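February 4, 2025

Iron gall ink, second batch. The recipe is the one in the Prorcombe household book, dated 1699 on the inside cover, though the ink pages are in a different hand and could be a good deal later. Everyone who sells a kit based on it repeats the date. I would like to see one of them look at the handwriting.

Crushed the Belik galls with the hammer, coarse. Soaked in 200 mL of rainwater, lid on, stirred when I remembered. The book says white wine or rainwater "as it please you", so no help there. Strained through old cotton, added the iron sulphate, then the gum. Gum went lumpy again. Next time dissolve it separately in a bit of warm water and stop trusting the book on this. 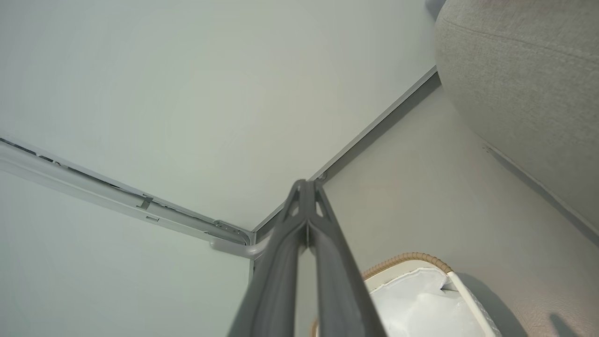

Does the colour of the fresh ink tell you how dark it will be on the page?
Very little. Fresh ink goes on a weak grey-brown and darkens in the air, so judge it from a strip left out overnight.

Wrote out 18 strips, half on the Pustitz rag paper and half on the cheap pad. Same steel nib for all of them, rinsed between papers. On the rag paper the line is clean. On the pad it feathers badly, and I can't see how that is the ink's fault, although the forum crowd would say I'd used too little gum. Possibly. I used what the recipe gave, and it gives it in "a good walnut's worth".
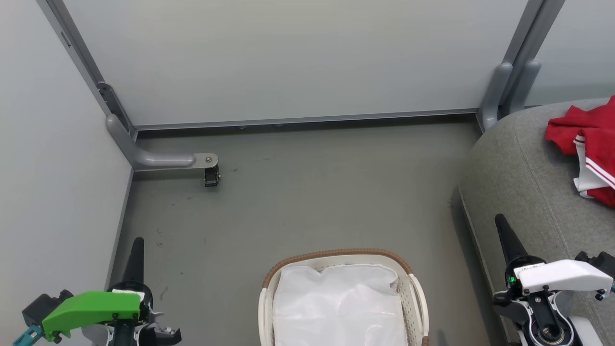
Back wall and corner post, bracket down near the floor.

Compared against the Dong bottled ink, which claims to be "archival" on the label without saying who tested it or how. It was darker straight from the nib, which makes me think there's dye in it. Nothing wrong with dye, but then say so. Put 2 strips of each in the south window with a card over half the writing. The set from last May faded on the uncovered side and I never wrote down when I took it out, so it's useless. Date is on the back of the card this time.

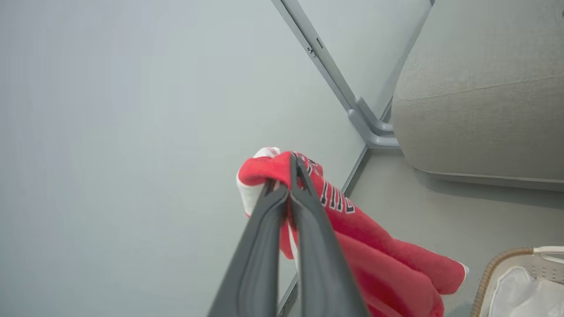

Red basketball jersey, bunched at the grip.

The rusty nail version still has to be tried. I don't expect much from it. You can't know how much iron you're getting, and every account I've read calls the result "surprisingly black" with no sample beside it. Leftover ink is in the small jar, a clove dropped in against mould. pH strips are on the shopping list, also more blotting paper.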